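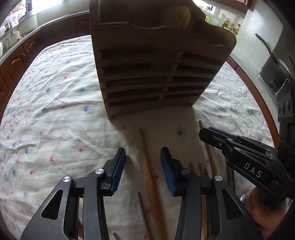 Prillano hand-held gripper kit – home trial checklist
Filled in by Geeta Negi, Warkport
Kit on loan from Ranjbar, October

I've been asked to go through this before we decide whether to buy, so I've used the supplier's list and typed my comments under each line. Where I wandered off topic, sorry, I do that. Pass means I'd hand it to a new person on the team tomorrow.

BEFORE POWER-UP

Case and contents match the packing slip – PASS
Slip says 2903, sticker inside the lid says 2903. All there, including the little bag of spare screws, which I promptly put somewhere safe and had to go hunting for.

Pivot caps and side screws snug – PASS WITH COMMENT
One cap on the left finger took a quarter turn. Not loose exactly, but I could feel it give. Please add this to the daily check, because the sheet only has it as weekly.

Blue finger pads seated, no lifting at the edges – PASS
I love these pads! The ridges are easy to wipe and you can see at a glance if one is on crooked. I pushed at every corner with my thumbnail and nothing peeled.

Pinch points marked – FAIL
There's a big cut-out in the finger linkage and a fingertip fits in there just fine (ask me how I know – no harm done, I squeaked). I'd like a warning label close to it and a proper line in the quick start guide. The guide has a whole page on carrying the case and one sentence on pinching.

WORK AREA

Table steady, doesn't rock – PASS
Kitchen table. I leaned on it hard from both sides.

Covering flat and secured – FAIL, MY FAULT
I left the flowery tablecloth on and it's wrinkled. Thin sticks sitting on a fold don't lie the way you expect, and if you come down low you can drag the cloth along with the stick. Clip it at the corners or take it off. I'm putting this one on me, but the setup page should mention cloth at all, and it doesn't.

Stove off, pan handles turned away from where people stand – PASS WITH COMMENT
Burners off, checked before each run. There's a pan on top and I'd sooner have that stove completely clear when somebody's working next to it with their eyes on the table. New house rule for home trials, I think.

Light good enough to see the tips – PASS
Daylight from the window. Things get murky between the slats of the wooden rack, so a small lamp would help anyone working late.

IN USE

Opens and closes without sticking – PASS
Smooth the whole way. Opens wide, plenty for the sticks.

Two grippers over one table, no knocking – PASS WITH COMMENT
Go slow. When both are down low over the sticks you have to talk to each other, even if the other person is your own left hand. We bumped 2 times in the first session. Mostly it's the bodies that meet, well behind the pads.

Picks up thin items without splitting them – PASS
Tried the light wooden sticks and the darker, thinner one. No cracks or splinters that I could find.

Grip comfortable after repeated runs – PASS WITH COMMENT
Fine for the first 3 runs, then I wanted a break. I have small hands. The Jirkex we tried last year had a slimmer handle and I could go longer with it, although its pads were awful.

STILL OPEN

4 things for Ranjbar: the pinch label, the daily cap check, a note on table coverings, and whether the handle comes in a smaller size. I'd keep the kit either way, but I won't sign off for new users until the label's on.

G. Negi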